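Notebook, sediment work, Prirkholm canal
November, Wednesday, started 8:40

Carried over from last entry: zinc and lead in the upper cores still don't agree between the two digestion batches. Batch A reads high at stations 4 and 5, batch B does not. Same cores, same freeze-dried splits. Station 7 agrees in both.

Cor pulled the raw counts. The instrument drift check passed on both runs, so the detector is off the list for now. What remains is the split itself, the sieve, or carryover in grinding.

Sieve fraction. The plan calls for less than 63 µm for everything that goes to metals. Batch A was sieved by Marloes on the old brass set, batch B by me on the nylon. Brass is a zinc source and should not have been used for this. It would not explain the lead to the same degree. Marloes has labeled the brass set "grain size only" and moved it to the lower cabinet. The zinc values in batch A are flagged in the sheet with Z. I have not deleted anything.

Station 4, top slice, zinc: A 1,170 mg/kg, B 305 mg/kg. That gap is too large for brass wear on a few minutes of shaking. I suspect a paint flake or a piece of galvanized scrap in the split. The core log from Henk Goossens notes "debris, metallic, at top" for this station, and the log should have been read before splitting. Re-split from the archive half, three portions, nylon only.

Notes on station 5: core was short, the bottom slice is missing. Henk thinks the corer hit the old stone apron under the footbridge. Don't interpolate a bottom value for the plot. Leave the gap.

Drying. Archive halves are at constant weight except 7B, which lost a little more between the last two weighings. Back in the freeze dryer. Moisture will be recalculated for 7B only. 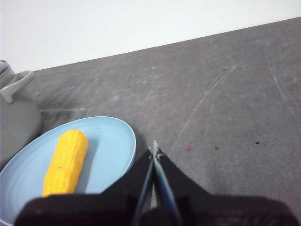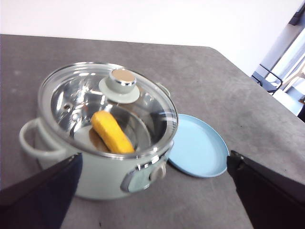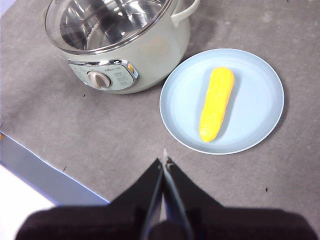

Wipe blanks are the next thing to fix, as the lead carryover question depends on them. The two we have were taken in the middle of the splitting bench after the normal wipe-down, and both came back below reporting limit. They say little about the rest of the surface. The top in the first picture is a fair model of the problem: matte gray, many fine pale scratches, some in long arcs, with lighter dusty patches between them. A damp wipe run straight across a surface in that state can pass over whatever sits in the grooves. New procedure: one wipe along the scratches and one across, same template area, each into its own tube with 100 mL of the dilute acid, results kept separate. If the along-wipe is higher than the across-wipe, splitting moves to disposable liners until the bench is resurfaced.

Grinding. Agate mortar, quartz sand between samples, sand kept and run as a blank after every high sample. This was in the plan and was skipped twice in batch A (stations 4 and 5, in that order). Carryover from 4 into 5 would give the pattern we see. It would not account for the high result in 4 itself, see debris note above.

Reference material: recovery acceptable for lead in both batches, slightly low for zinc in B. Same bottle. Check the cap, it was not fully seated when I took it out today. Moisture correction on the reference to be redone before the rerun.

Outside lab. Nostico can take six splits for a blind comparison. Jozef De Smet wants them sent without station names, and I agree. Codes are on the inside of the back cover. Include two duplicates and one sand blank. They use the same acid mix but a closed vessel, so expect a small difference in chromium. No comparison on chromium for now.

Public meeting. Eliseo Bermúdez asked whether the draft map can be shown to the residents along the lower canal. My position: stations 1 to 3 and 7 yes, stations 4 and 5 marked "under reanalysis", no color class. They have asked specifically about the bank by the allotments, which is between 5 and 6, and we have no core there. That needs to be said in the meeting. Henk is looking at boat access for one extra core, bank side, before the water level is raised.

To do
Re-split station 4 top, three portions (me)
Wipe blanks, along and across, splitting bench and balance table (Marloes)
Sand blanks from batch A, find them if they were kept (Cor)
Reference bottle moisture (me)
Blind splits to Nostico, codes checked by a second person (Jozef)
Correct the sieve line in the methods draft, it still says "brass or nylon"

16:10. Two of the batch A sand blanks found in the tray under the balance, labeled, no station number. Ran neither. Asked Marloes for the order of grinding.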